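Laundry Season, Continued

When the folding work started in October, the plan was to be finished with T-shirts before anyone got tired of T-shirts. We are now at 3058 recorded attempts, and the word "sleeve" has taken on a tone of voice around here usually saved for parking tickets.

For those who skipped the last issue (we see the open rates): Ollell is the learning system that is supposed to fold clothes without being told how. To get there it needs examples, a great many of them, done by people steering the arms by hand. Each attempt is recorded from start to finish, given a label, and put in the pile. The pile is the product. The folding is a sort of byproduct, and looks it.
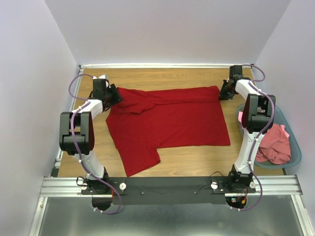 By the operations editor, Jaraler newsletter

A red shirt is a good example of the trouble. With a gripper on each upper corner you would think the hard part was over. Then the collar bunches, the top doubles over on itself, and a sleeve wanders off toward the near edge of the table as if it had other plans. A person would give the thing a shake and move on. Our operators have to decide, with two grippers and no shaking, which wrinkle to deal with first, and whatever they decide goes into the examples for good.

This brings us to the great labeling argument. Until last month we kept only clean folds. The result was a system that folded nicely as long as nothing went wrong, and stood there like a guest at the wrong wedding when something did. So the rule has changed. Messy starts are now wanted, and so are recoveries -- a dropped corner that gets picked up again is worth keeping. A dropped corner followed by 6 minutes of poking is still not worth keeping, and yes, we can tell from the timestamps.

The new targets for each operator are 105 attempts per shift, with a change of garment after every seven. Please do change the garment. The Jastico batch had one shirt in it for most of an afternoon, and Ollell came away with firm opinions about that shirt and none about any other.

Starting positions should vary too. If you catch yourself smoothing the cloth before you hit record, stop, mess it up, and begin again. Your mother isn't watching.

Igwe, the towel set, opens once the shirts are done. Towels have no sleeves. Sign-up is on the usual sheet, and the morning slots are already gone.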